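Gudport (film)

Gudport is a sports drama about a small-town rowing crew that enters a long-distance river race after the local mill shuts down. It was made by Brekivwood, a small studio known until then for wildlife shorts, and it has become a real favorite among fans of rowing movies.

Plot

The crew has 5 members and one borrowed boat. Most of the story covers the summer before the race, with cold mornings on the water, arguments over who sits where, and a wonderful stretch in which the boat simply won't go straight. The race itself fills the last third of the film and plays almost without dialogue.

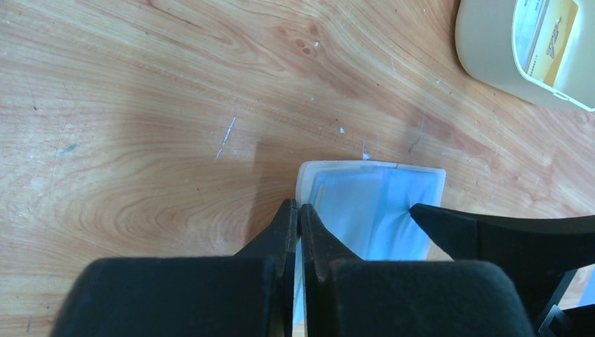
Production

Filming took 68 days on the Drodier River, with a break in August when the water ran too low. More than 200 local people appear as race spectators, and their cheering was recorded live on the banks. It sounds terrific! The cast did all their own rowing, including the thrilling night scene under the bridge.

Release

The film opened in 70 theaters and later toured rowing clubs, where it drew lively crowds. A longer cut restores the boathouse dance and a second training run.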